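Notebook, January, string bench

Picking up from the Plallis batch. Goal is still the same: find out how much tension a plain synthetic multifilament loses in its first day at rest, and whether pre-stretching is worth the bench time. Xuân Lâm thinks it is. I have no strong view until the numbers are in.

Setup
Dogbe crank machine, lockout type, recalibrated this morning against the spring scale. Read 3 N low at the 200 N mark, shimmed, read true on two repeat pulls. Room at 21 C by the wall thermometer, heater off since last night. Samples cut from one reel, all from the same end, first meter discarded. Clamped span 600 mm between flat jaws, cardboard liners in the jaws to stop the slipping we had in December.

Procedure
Pull to 218 N, lock, let go of the crank, start the clock. Read the load cell at 1 min, 10 min, 1 h, then overnight. The target is 218 and not a round number because that was the reference tension in the Carnbridge sheet and I want to be able to lay the curves over each other.

Pre-stretched samples: hung from the ceiling hook with the small weight for 20 minutes, left slack for 5, then clamped as above.

Results, untreated
Sample A: 218 at lock, 203 at 1 min, 197 at 10 min, 192 at 1 h.
Sample B: 218, 202, 196, 191.
Sample C: slipped in the left jaw at 40 s. Discarded. Liner had folded over on itself.
Sample D: 218, 203, 196, 192.

Results, pre-stretched
Sample E: 218, 208, 204, 200.
Sample F: 218, 209, 204, 201.

So the first hour costs 26 or 27 N untreated and 17 or 18 N pre-stretched. Most of the loss is in the first minute in both cases. On a log time axis the points after 1 min fall near enough on a straight line, as they should for creep in this kind of material. The pre-stretched line sits higher and has a similar slope, which suggests the treatment removes the early part and leaves the slow part alone. Two samples is thin support for that. Need 4 at least.

Notes
– The Vakimon logger drops a reading whenever the laptop goes to sleep. Sleep is now disabled. The 1 h value for B was taken by eye from the display.
– Jaw marks on all samples, deepest on A. No visible fraying outside the jaws.
– Tried the ink question while waiting. Marker on a spare length, left 30 minutes, then pulled to 150 N. The ink cracked into fine bands but did not flake. Load reading was the same as for the unmarked length within what the cell can resolve. I would not read anything into it beyond that.
– Knot loss not covered here. A strung frame loses more at the tie-offs and through friction at the grommets, so none of these figures should be quoted as string bed tension. Xuân Lâm has asked for a comparison on a whole frame. Possible, but it needs the drop-weight rig and someone has taken the base plate.
– Temperature is the weak point. The old sheet does not give one. If their room was at 25 the curves will not overlay and we will argue about it for a week.

Overnight readings
D: 184. F: 194. Both left clamped, logger running, no gaps in the file. The other clamps were needed so A, B and E stop at 1 h.

To do
Two more pre-stretched samples from the same reel. New jaw liners, thin leather if there is any left in the drawer. Repeat at 25 C with the heater on and the door shut. Ask for the base plate back. Write to Carnbridge about room temperature and whether 218 was the value at pull or after lock, as the sheet can be read either way. 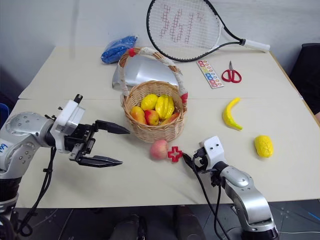
Racket with red zigzag and ladder marks on white strings, back of the table behind the fruit basket.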